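Skadora workshop: equipment round, summer 2020

Posted 2020-08-28 by Aileen Ambrosio

Every summer we sit down to plan what we can buy, and every summer the list is longer than the money. This year the list had grippers on it. Hand-held ones, the sort you work with your own fingers while you decide whether the arm that would carry them is worth having. Jerome Ocampo wanted two. I wanted one and a new kettle. What follows is the gallery I promised to everyone who chipped in an opinion, with the budget notes left in so you can see where your opinion went.

The ceiling for the whole round was £1,782. I would love to tell you how we got to such a precise figure, but it was what was left in July after the insurance went out, and we wrote it on the whiteboard and treated it with great respect from then on.

First on the list was the Lanik quote. It ran to 8 pages, and the price was on the last one. By then we had read about the firm's values, its approach to partnership and its new premises, so we were at least well prepared. The gripper itself seemed decent. The delivery charge seemed to assume we lived on an island.

The Ojala quote was shorter and came back the same afternoon, which made Jerome suspicious. It left out spare pads, cables and the strap. Add those in and the two quotes ended up close enough that we stopped arguing about the total and started arguing about the spares, where we should have begun.

Jerome's case for two grippers is that picking things up is a job people do with two hands, and that anyone who has tried to fold a towel with one will agree with him. My case for one was that it costs half as much. We each thought the other's argument was a bit obvious.

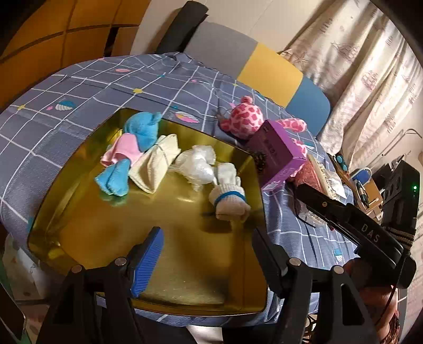
Soft things are where the money goes, if you ask me. A gripper that can hold a wooden block is a cheap gripper, and every salesperson who has ever visited us has brought a wooden block. Ask about a sock and they look at their watch. So socks went into the buying notes, along with a work glove and a plastic bag, and I'd suggest anybody else planning a purchase does the same before the first phone call.

It costs nothing, either. Our line for test objects this year was £40, and most of it is still there. Jerome has asked whether the remainder can be moved to biscuits. It can't, but I admire the paperwork he did.

Pads deserve a line of their own in your budget. Ribbed rubber wears, and the replacements are priced by somebody who knows you have already bought the rest. We asked both firms for a year's worth up front. One of them gave us a figure and the other gave us a brochure.

We looked at renting too. Zoto will hire out a pair by the month, and for a short project I'd do it without a second thought. For us the sums went wrong before Christmas, and the deposit would have eaten the cable money. Worth a call if your work comes in bursts. Ask who pays the return postage.

Then there is storage, which I had forgotten entirely. Things with jaws and cables don't stack. If you are buying this year, measure a shelf first and put the shelf in the budget if you haven't got one. Ours is going in as a separate item, under "fittings", where I hope it will attract less attention.

Where we ended up: two grippers, one set of spare pads, no arm until next year at the earliest. Jerome is being very gracious about having won. The arm stays on the list with a question mark, as it has since I started keeping the list, and the quotes are in the blue folder for anyone who wants to check my adding up.

The kettle has been deferred. If you have views on the spares question, send them to me before the order goes in, and please put the part number in the subject line this time.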